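Editable Classroom Display Packs: Print Size, File Format and Preparation Time
Project report, second-year Educational Resources module
Group members: Ezequiel Barajas, Karla Tapia, Yolotzin Becerra
Supervisor: Estrella Zamudio
Submitted Oct 13, 2018

1. Aim
The project compared two ways of supplying an editable display pack to primary teachers: a PDF with form fields, and a slide file with text boxes. We wanted to know which format kept its layout after editing, and how large each file became once all pages were filled in.

2. Materials
One pack was drawn up for the trial under the working title Hollby. It holds a welcome banner, a birthday chart, name labels, a job rota and topic headings for science, clothing and weather. All pages are A4. The same artwork was used for both formats. Headings were set in Basuner, a rounded display face drawn by Karla Tapia for an earlier module. Body text was set in a standard system font.

3. Method
Each file was opened on three computers in the Aguirre room. The person editing replaced every placeholder with a supplied list of pupil names and dates, saved the file, closed it and opened it again. Pages were then printed on 160 gsm card and checked against the master copy for shifted text, missing letters and changed line breaks.
The names list included long double surnames and accented letters. Fields were left at their default size in the first pass and set to shrink the text in the second. 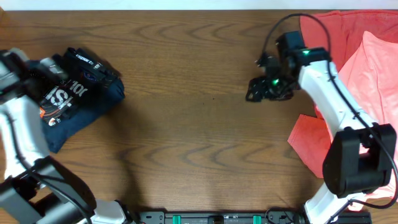
Fig. 1. Folded navy T-shirt and two robot arms at a wooden tabletop.

4. Results
The blank PDF was 1431 KB and the blank slide file 636 KB. After editing, the PDF grew to 2000 KB and the slide file to 3140 KB. Most of the growth in the slide file came from embedding the display font, which had to be switched on by hand.
Layout was stable in the PDF on all three computers. In the slide file, the birthday chart moved by one line on the computer without Basuner installed, and the October label ran over its border. With the font embedded the fault did not occur.
Long names were cut short in the PDF at the default field size. Setting the fields to shrink the text cured this, but the labels no longer matched one another in height. Yolotzin Becerra tried a fixed smaller size for the whole label sheet and this gave the more even result.

5. Limits
Only one pack was tested, and all printing was done on a single laser printer. Aurelio Hinojosa of the Illora print room pointed out that inkjet printers often need wider margins. Our borders sit 5 mm from the page edge and may be clipped on such machines.

6. Recommendations
Supply the PDF as the main file. Fix the label text at 18 pt. Move all borders in to 10 mm. Offer the slide file as a second download with the font already embedded.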